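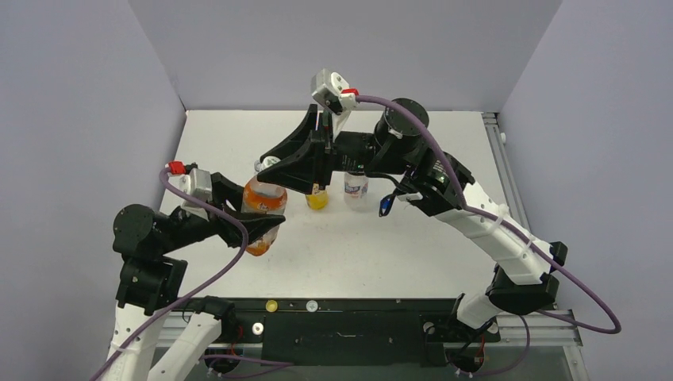

Left gripper on the bottle, right gripper on the cap.

March 2019

Spent the day on the handoff between the grasp state and the twist state in the Dadbridge stack. The planner treats the two arms as one chain once both grippers report contact, and the constraint solver was getting a stale transform for the left wrist. The offset was small, but with both arms holding the same object it shows up as force on the neck of the bottle.

Traced it to the time stamps. The left arm driver stamps a joint message when it is published, the right one when it is read. Rewrote the left to match. The lag between the two streams had been 21 ms and is now 2 ms, good enough for the speeds we run.

Also changed the order of the checks. The cap grasp used to be planned from the bottle pose before the tilt. It now waits for the tilt to settle and replans from the current pose. That costs 900 ms per cycle. I could get some of it back by warm starting from the old path, but Conden's library throws away its tree between calls and I don't want to patch it this week.

Perception still has trouble with the clear bottle. The orange and yellow ones segment well on the contents alone. For the clear one the mask shrinks to the label and the fitted cylinder comes out too short, so the cap height is wrong. Tried the Gralham depth filter with the threshold at 83 and it removed the shoulder of the bottle as well. Put it back to default.

Left to do: log the wrist torque on the right arm during the twist, add a timeout to the replan, write a test for the stamps. The config loader still accepts a missing camera transform without a warning. Opened a ticket for that.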